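The Late Check-in

December
By Zuweira Zakaria
Filed under: Fiction / Short Reads

The coach from Ankrah was due at nine and the desk had been told to expect it at eleven, so I stayed on. Dale had the evening shift but Dale had never done a coach on his own, and the last time he did half of one he gave two families the same room.

The Gorkham is not a big hotel. It has two floors and a breakfast room, and a pool that is open from May to September. In summer we get people driving the coast. In winter we get crews, hockey teams and whoever the highway sends us when it closes. The Stenitz Line puts its passengers up with us when a driver runs out of hours, and they pay by voucher. The vouchers are pink and you have to send them off by the end of the month or you don't get the money.

At ten-thirty the phone rang. It was a woman who wanted to know if we had a room with a bath.

"We do," I said. "One left."

"A proper bath? I don't want a shower with a lip on it."

I told her it was a proper bath. She said her name was Mrs. Moller and she was on the coach, and could I hold it. I asked how she was calling from the coach. She said the driver had pulled over at Risto so that people could use the washroom, and she was standing in the gas station. I could hear the till behind her.

I'm not supposed to hold rooms for voucher guests. They take what they're given, and the bath rooms go for more. But it was December, and it was going to sit empty otherwise, so I wrote her name on a sticky note and put it on the key. 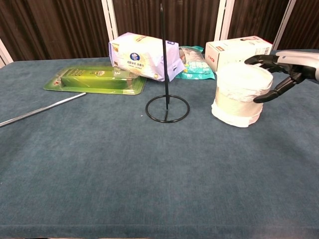

Dale asked who that was and I said it was a guest. He was doing the breakfast count. He had put out too many bowls the day before and the cook had spoken to him.

"Does she sound all right?" he said.

"She sounds like she wants a bath."

The coach came in at twenty past eleven with snow packed up over its wheels. The driver got off first and stood in the lobby with his hands under his arms. Then they all came at once, the way they do, and stood wherever there was carpet. I did the keys and Dale did the vouchers. There was a man with a cello who wouldn't leave it in the hold. There were three sisters who wanted to be together and then, once I'd sorted it out, wanted to be apart.

Nobody gave the name Moller.

When the line was finished I still had the key with the sticky note on it. I asked the driver. He took out his list and went down it with his thumb.

"No Moller," he said.

"She called from Risto. You stopped there."

"I stopped there. They all got back on. I counted them twice." He showed me the pencil marks.

I asked him if it could have been somebody from another coach. He said there wasn't another coach. They'd shut the road behind him. He was a big, tired man and I could see he was starting to wonder whether he'd left a woman at a gas station, so I told him it was probably a mix-up and gave him his key. He didn't go up. He stood by the brochure rack and phoned the gas station himself. It rang out. They closed at eleven.

"I counted them," he said again.

I went through the phone. We have an old switchboard that prints the incoming numbers on a roll, and Dale tore the strip off for me. The ten-thirty call was an inside one. It came from extension 620.
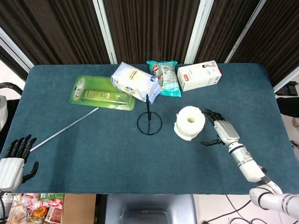

We don't have a sixth floor, so the extensions in the six hundreds are all the odd places: the laundry, the boiler room, the pool shed. I had to look up 620 in the binder, and it was the function room at the back, the one we rent out for small sales meetings and sometimes a wake. I took the flashlight and Dale came with me. The lights worked, so I didn't need it. The brown curtains were drawn the whole way along, hanging in their pleats behind the white posts, and the table with the blue cloth was in front of them. Somebody had left some shopping along the far edge. There was a flat green package with a 3 on it and something long and green under the plastic, and next to it a white and pale yellow bag. Dale said they weren't his. I hadn't thought they were.

The phone was on the wall by the door. I picked it up and there was a dial tone.

"Could you hear a till?" Dale said. "You told me you could hear a till."

"I heard something like a till."

He looked behind the curtains. I would have told him not to bother, but I wanted to know as well. It was a wall.

We went back to the desk. The driver had gone up by then. I thought about calling the police at Ankrah, and I did call them - a young constable took it down and said they'd send someone past Risto when the plow had been through. He asked for her first name and I didn't have one. He asked how old she sounded. I said older than me.

Dale went home at midnight. He only lives across the lot. I did the books, since I was there. The float was over by a few dollars and I couldn't find why. Outside the snow kept on, and the sign made it orange.

At ten past one I heard water running in the pipes over the desk. That isn't strange in itself. A coachload of people had just come in out of the cold, and someone always wants to wash. But the pipes over the desk only go to the one room, and I had the key to it in front of me with the note on it.

I went up. The light was on under the door. I knocked, and the water stopped.

"Mrs. Moller?"

"Yes?" It was the same voice.

I stood there on the carpet in my work shoes. There were a number of things I ought to have asked her. The passkey was on my belt. Down the hall I could hear the man with the cello snoring.

"It's the front desk," I said. "I only wanted to know if everything was all right with the room."

"It's very nice," she said. "It's a proper bath."

"Breakfast is from six-thirty."

"Thank you," she said. "I won't be needing it."

I went down and phoned the constable back, and told him she'd turned up. Then I filled in a pink voucher for her, and left the line for the signature blank, and put it with the others.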